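**Ticket 571 – Hivance order portal: duplicate confirmations for seasonal textiles**

Status: Resolved
Reported by: Arben Angelovski, Janevski Wholesale
Assigned to: Ryszard Urbańczyk, Nurell Support

## Reported problem

The customer placed one order for 1000 knitted Christmas stockings through the portal in May. The system issued 2 confirmations, each for the full quantity, and reserved stock twice at the Nirkau warehouse. The customer requested that the second reservation be released before invoicing. The item concerned is the red knitted stocking. 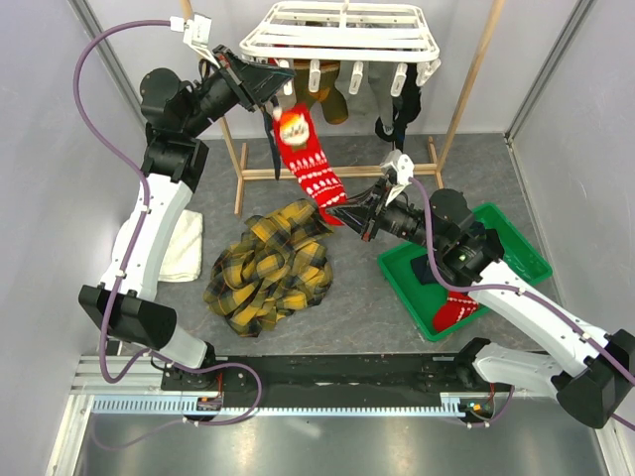 ## Investigation

1. The order log shows a single submission at 9:14 a.m. User error was ruled out.
2. The payment page timed out and the portal sent the request again without checking the order number.
3. The fault was reproduced on the test site with an order for socks. Both requests were accepted – no warning was displayed.
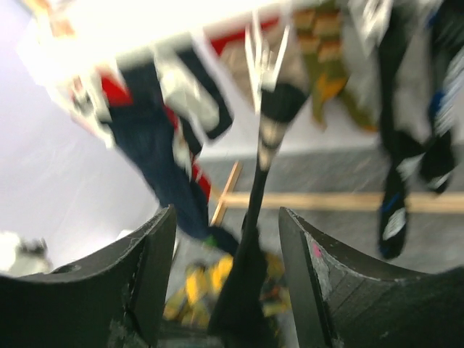
4. Orders paid by bank transfer do not pass through this page and were not affected.

## Resolution

The second reservation was canceled and the stock level at Nirkau was corrected. The portal now rejects any repeated request that carries an existing order number. Mr. Angelovski has confirmed that his account shows one order for 1000 units.

Customers who receive two confirmations should reply to this desk with both reference numbers and should not cancel either order themselves.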